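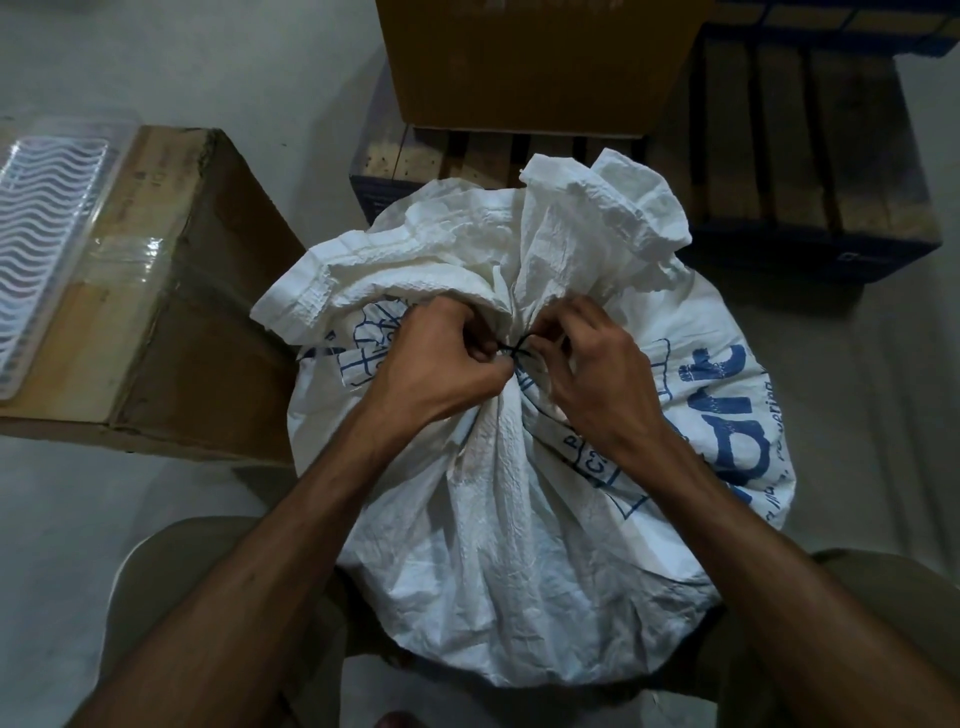

Less than full: the arithmetic of small freight

7 October 2018

The operations manager at Harkiser, a freight consolidator on the edge of Gristivton, prefers not to be named and prefers not to use the word logistics. "It's storage with a timetable," she says. "Goods come in from people who can't fill a lorry, and they go out on one that is full, or full enough."

Part-load freight is an old trade with thin margins. A haulier offering a whole vehicle charges by distance and time. A consolidator charges by the share of the vehicle used, and the difficulty lies in deciding what a share is. Harkiser uses chargeable weight: the greater of the actual weight and a figure worked out from volume. A dense load pays for what it weighs, a bulky one for the room it takes.

She regards the method as fair and widely misunderstood. "A customer will ring and say the consignment weighs almost nothing. I don't doubt it. If it takes up a metre of floor and nothing can stand on it, then the space above it has gone too, and someone has to pay for that air."

The conversion ratio is the part customers dispute most. It was last changed in January, when the firm moved its Gurnness traffic on to the same ratio as its inland work. Before that, ferry loads had been rated separately, under an arrangement inherited from the previous operator. Two tables meant two sets of mistakes. In the first month after the change, the office rechecked all 552 consignments on the Gurnness route by hand and compared the invoices with what the old table would have produced. Most came out within a few pence. The exceptions were nearly all long items, such as pipe and curtain track, which had been undercharged for years.

"We wrote to those customers first and changed the price afterwards," she says. "A few left. Some came back when they had priced a van."

The Gurnness run leaves on a fixed sailing, and the sailing governs everything else. Goods must be booked by noon on the day before and on the floor by 5 in the afternoon. She will not extend the second time. The vehicle is loaded in reverse order of delivery, so a late arrival for the first drop can be placed at the doors without much trouble, while one for the last drop means taking half the load out again. Customers are not told which drop they are. The rule is the same for everyone.

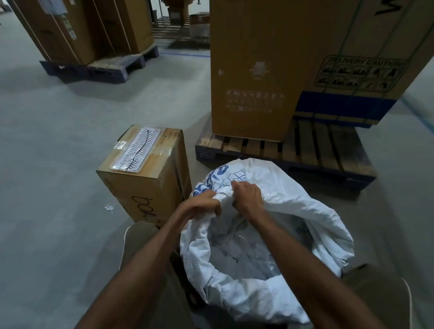

Hands on the rim of a woven sack, with a cardboard box alongside.

On packing she is brief. The shipper is responsible for it, the conditions of carriage say so, and most claims turn on it. Cartons fail at the corners when heavier goods are stacked above them. Sacks travel well but make poor neighbours, as they settle and lean. Labels should go on two faces. "One label is always facing the wall," she says.

Claims themselves are fewer than the insurance premium would suggest. The larger cost is misrouting, where goods arrive in good order at the wrong place. For that reason the firm bought a booking system from Tsakiris, which assigns each consignment a bay number at the time of booking and will not release a manifest while any bay is unreconciled. Staff disliked it for the first month or so. A single missing line would hold a vehicle in the yard while the office looked for a parcel that had been entered twice.

She defends the delay. "Under the old system the lorry would have gone and we'd have found out from the customer. I would sooner find out from the computer." Her own complaint is with the rounding. The software rounds each line up to the next whole kilogram before adding, and on a manifest made of many small items the total drifts away from the weighbridge ticket. The worst case so far was a discrepancy of 900 kilograms over 4 combined loads. The supplier has agreed to round at the total instead, though the revised version has not yet been installed.

Asked whether consolidation saves fuel, she is cautious. Fewer vehicles cross to Gurnness than would do so if each shipper went alone — that much can be counted at the ramp. What happens on the inland side is harder to measure. Goods for the south of the district come north to Gristivton to be sorted and then go back the way they came, and on some routes the detour is longer than the direct journey.

"I've seen leaflets that claim a percentage," she says. "I don't know how they got it. I could give you one for the ferry. For the rest I'd want to see every collection plotted, and we don't hold that data in a form anyone could use."

A second depot south of the town would remove much of the doubling back. The firm has looked at two sites. Both were large enough, but the first had a weight limit on its access road, and the rent on the second assumed a throughput that Harkiser expects to reach only in a good year. The lease at Gristivton comes up for review before either is likely to be settled.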